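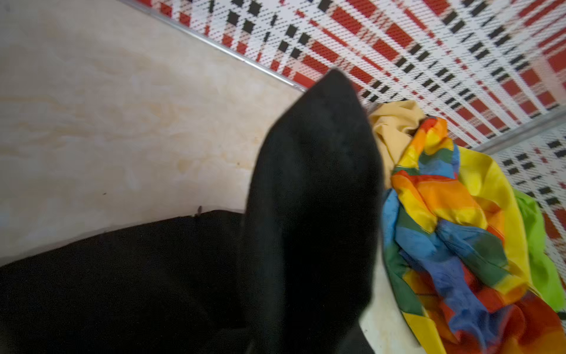 Posted 2023-02-27
By the laundry table at Triscombe

I'm looking for two people who like folding. Really like it! We sort and fold donated clothes and linens for Steltard, and since December the dark stuff has been getting away from me - black tees, black napkins, black everything, and you can't find a corner to save your life under those lights.

It's two mornings a week, 95 dollars a morning, paid on the day. You'd be standing most of the time (bring shoes you like). I'll show you how I do the corners, but if your grandma taught you a better way, I want to see it. Slow is fine, I was slow for a whole year.

No resume needed. Just write me a few lines about what you fold at home and which mornings you have free - drop it at 547 Flirnberg, side door, or hand it to whoever's at the table. Coffee's on us and the radio is negotiable.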